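Kitchenware Donations and Sorting: Frequently Asked Questions

By Henrike Dreßler, Household Goods Service, Ivatberg
Last revised: May

Print this page
E-mail this page

The Household Goods Service at Ivatberg accepts used kitchenware from residents and passes it on to households setting up a new home. The answers below cover the questions most often put to the front desk. Enquiries not dealt with on this page may be sent in writing to the service office, for the attention of Gudrun Wiegand.

Who may receive kitchenware from the service?

Any household referred by the housing office, a hospital social worker or one of the partner hostels. Referrals are valid for 6 months from the day they are signed. A household may use its referral once for a full kitchen set and may return within the same period for single replacements, provided stock allows.

What is included in a kitchen set?

A standard set consists of a saucepan with a matching lid, a frying pan, a mixing bowl, food storage containers, a chopping board, basic utensils, and plates, bowls and cutlery for each member of the household. Sets are made up from donated goods and will differ in colour, make and age. The service cannot undertake to match a particular style, but staff will note a preference for light pans where a recipient has difficulty lifting.

Which items can be donated?

The service welcomes saucepans, frying pans, casserole dishes, bowls, baking tins, plates, cups, cutlery and plastic food containers. Goods should be clean and dry on arrival. Small marks from ordinary use are acceptable. Items of sentimental value should be kept back, as they cannot be traced once they have been sorted.

Which items are refused?

The following cannot be accepted:

Pans with flaking or deeply scratched non-stick coating
Lids with chipped or cracked glass
Loose knife blades, or knives with damaged handles
Plastic containers that are split, badly stained or missing their lids
Pressure cookers, deep fat fryers and any appliance with a plug
Opened food of any kind

Donors who are unsure about an item are asked to raise it at the desk and not to leave it outside the building.

Do lids have to be handed in with their pans?

Yes, wherever possible. A saucepan without a lid can be placed in a set only if a suitable lid is already on the shelf, and this is seldom the case. Please bring the lid fitted to the pan or wrapped separately in the same box. Glass lids should be wrapped in newspaper or a tea towel for the journey. Tea towels are returned on request while the donor is present, but cannot be held for later collection.

The same rule applies to food containers. A container and its lid should be closed together before packing. Lids sent separately in a bag are recycled.

How should goods be packed?

Strong cardboard boxes of moderate size are preferred. Heavy pans belong at the bottom, with bowls and containers above them. Bowls may be stacked with a sheet of paper between each one. Boxes should be light enough for one person to lift, and the contents written on the side rather than on the top, so that the label can still be read when boxes are stacked.

Black sacks are not suitable for kitchenware, as they tear and cannot be stored safely.

When may donations be brought in?

The receiving door is open from 9.30 in the morning until 3 in the afternoon on working days. Large donations, such as the contents of a whole kitchen, should be arranged in advance with Gerd Baumgart, who manages the receiving area. Without an appointment, such donations may have to be turned away if the shelves are full.

Is there a charge for collection from the home?

Collection is free within the town boundary. Outside the boundary a contribution towards fuel is requested. The service collects from the ground floor or from a building with a working lift. Donors on upper floors without a lift should mention this when booking.

How much kitchenware does the service handle?

Around 500 boxes are received in a year, and 200 households were supplied with a kitchen set during the last reporting period. The storeroom was extended when the service moved from its former premises in the Meinecke building, and shelving has since been added for saucepans and casserole dishes.

How are items sorted after they arrive?

Each box is unpacked and its contents are checked against the list of refused items. Pieces that pass are washed, dried and laid out by type. Pans are then tried with their lids, containers are opened and closed, and handles and knobs are tested for looseness. A screw that can be tightened is tightened, and a handle that cannot be secured means that the pan is withdrawn.

The layout tables are covered in brown paper and divided into squares with blue tape. Pieces are set out with space between them so that each can be lifted without disturbing its neighbours. The paper is replaced when it becomes torn or soiled, and the tape is laid afresh at the same time. Staff are asked to keep handles clear of the walkway. 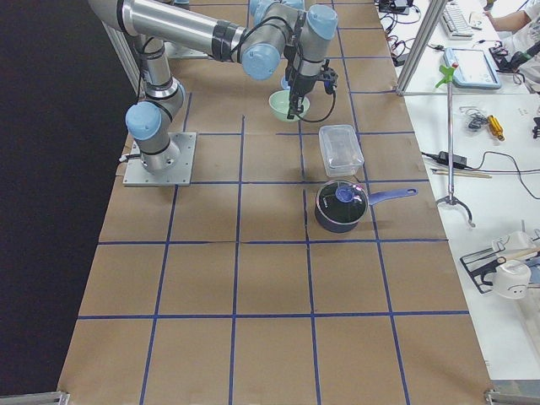 Bowl, lidded food container and saucepan on the marked paper.

May recipients choose their own items?

Recipients are offered a set that has already been made up and may exchange individual pieces at the desk before leaving. A larger bowl may be exchanged for a smaller one, for instance, or a saucepan for one of another size. Appointments last half an hour and an interpreter can be arranged by Bianka Mészáros if notice is given at the time of booking.

Will the pans work on an induction hob?

Not all of them. Staff hold a magnet to the base of each pan, and those that pass carry a green sticker. Recipients should tell the desk what kind of cooker they have. Where the cooker is not yet known, a pan with a green sticker will be provided if one is available.

Should the items be washed again at home?

This is recommended. Although goods are washed at the service, they may have stood on the shelf for several weeks. Warm water and washing-up liquid are sufficient. Plastic containers and their lids should be washed by hand unless they are marked as suitable for a dishwasher.

What should be done if an item proves faulty?

It may be brought back at any time during opening hours and will be replaced from stock. No receipt is required. Pans with a loose handle should not be used in the meantime.

Who should be contacted with a complaint?

Complaints should be addressed in writing to Gunther Hamann, head of the Household Goods Service. A reply is normally sent within 6 working days.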